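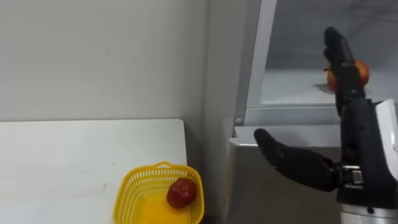
The Dronduno group has spent most of the past year on one question: how much of a grasping policy survives when the camera sits on the head and the hand covers the object. Sosina Gebru, who leads the manipulation work, puts the problem in terms of pixels. "With fruit, the fingers hide a large part of the surface at the moment you most need to see it," she said. "A policy trained on clean views has learned to rely on something that is gone by the time the hand closes."

The method, called Staltari internally, masks part of the object during training. Masks are drawn from recorded finger outlines and shifted in time, so the network sees an apple partly hidden several steps before contact. The training set holds 2,132 teleoperated episodes, all recorded from the head view. No wrist camera is used.

Kha Mai ran the evaluation in October. Each of the two policies, masked and unmasked, was given 320 pick-and-place trials with apples and a basket. The unmasked policy failed 112 times. The masked policy failed 76 times. "The difference is almost entirely in the last few centimeters," Mai said. "Approach errors were the same for both. We checked that first."

Apples were chosen for their variation in color and for the lack of flat faces. Gebru is cautious about extending the result. "They're stiff and close to round. I would not quote these numbers for a pear."

Mai listed two open issues. The masks assume one hand geometry, and changing the thumb mount means recording the outlines again. Release is also weaker than grasp: the policy sometimes opens the fingers while the fruit is still above the basket rim. Force readings from the fingertips were logged but not given to the network.

A second evaluation, on the Babaei controller, is being prepared. Gebru expects the gap between the policies to narrow there, as the controller closes the hand more slowly.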